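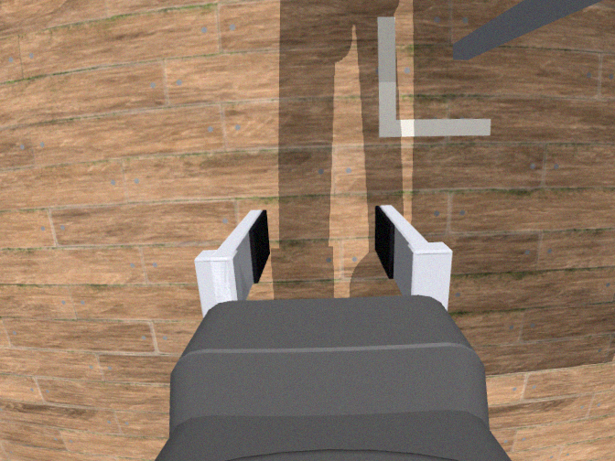

**Monthly walk-round, gripper cell 2 – Kostalach packing hall**
2023-01-02, filled in by Alina Voicu

I did this one with Traian Coman, who kept me honest on the boring bits.

- [x] **Finger pads.** Fine on both sides. I ran a thumb down each one and found no nicks.
- [x] **Finger screws.** One on the left was a quarter turn slack. Tightened it and put a paint mark across the head.
- [x] **E-stops, all 4.** They work, but the one by the bale wrap is stiff – I had to lean on it! Nelu Pană is ordering a new button.
- [ ] **Floor tape.** Leaving this open. The walkway line is scuffed where the carts turn, and people have started cutting the corner again. Ionuț, can we get paint this time?
- [x] **Reach area clear.** Yes, after I moved a broom.
- [x] **Cycle counter.** 170 on the morning run, with 2 stops for dropped cartons.
- [ ] **Restart training.** Almost 79 percent signed off. The night crew is behind (they were short-handed over the holidays, so no scolding please).

**Other comments**

My wrists love this cell, I'll say that much. But lifting used to be a two-person job and you'd chat all shift, and now Relu Avram stands at the panel by himself for hours. He told me he misses the company more than he expected to. Could we swap the panel and the labeling bench every couple of hours? I'd happily take a turn.

Also, the beeper is set so low that he can't hear it with ear protection in. I've asked for a light on the post as well – still waiting to hear back.

Open items go to Ionuț Preda.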